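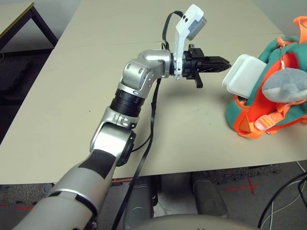 *The big table, October.*

# Tostness Sheet Music Library: second progress report to the Varo fund

Prepared by Anel Engelbrecht, with corrections from Siyabonga Pillay, most of which I have accepted.

## Where we are

You gave us money to sort, mend and lend out the sheet music left behind when the Tostness Choral Society folded. The application described this as "a modest collection". I wrote that sentence before I had seen the second cupboard.

The catalogue now stands at 352 sets. A set means enough copies for a choir to sing from, which in Tostness terms has meant anything from a full box down to a single alto part and a shopping list. Incomplete sets are in the catalogue but marked as such, and borrowers are told before they drive over.

Of those, 79 needed mending before they could go out. Keabetswe Molefe has taught three of us to do spine repairs with paper tape and wheat paste, and to stop using sticky tape, a habit the Choral Society seems to have kept up for decades with real conviction. Removing it is slow work and it has eaten more of the budget than I planned. The figures are in the separate sheet.

## Lending

Lending opened later than promised. We said spring and managed late summer, mostly through my believing that the shelving would arrive when the shop said it would. Since then 19 choirs have joined, including two school groups and a men's choir that borrows only sea shanties and returns them smelling of the pub.

The most requested item is a Christmas collection of which we own plenty. The second most requested is one we don't own at all. Siyabonga has written to its publisher about hire copies and has had a very polite reply on another subject.

Loans are recorded in Clonero, the booking system you suggested. It does the job. It also insists on calling every borrower a "guest" and wishing them a pleasant stay, and we haven't found the setting for that. If another of your projects has, please pass it on.

## Things that went less well

- The open evening clashed with the harvest supper. Attendance was thin and consisted largely of people looking for the harvest supper.
- Heikki Sjöberg's talk on Nordic part-songs has been put off until he has his voice back.
- We have still not settled who owns the copyright in the 3 handwritten anthems. Keabetswe Lekota thinks the composer's niece is living nearby and has sent a letter. Until we hear, they stay in the drawer and are not lent or copied.
- Damp. The north wall is better than it was, but I would not store anything against it that I was fond of.

## Changes to the plan

We would like to move the money set aside for printed leaflets into archival boxes. The choirs all found us by word of mouth, and the cardboard we inherited is giving up. The total stays the same. We need your agreement in writing before we order.

We would also like to drop the "digital listening corner" from the final stage. It was in the application because the form had a box for it.

## Next

Mending carries on through the winter, with the Easter music first in the queue. The remaining cupboard will be opened once there is somewhere to put what's in it. The reading list for borrowers is drafted and with Siyabonga, so expect a shorter version.

Receipts are attached, apart from the one for paste, which got paste on it. A replacement has been asked for.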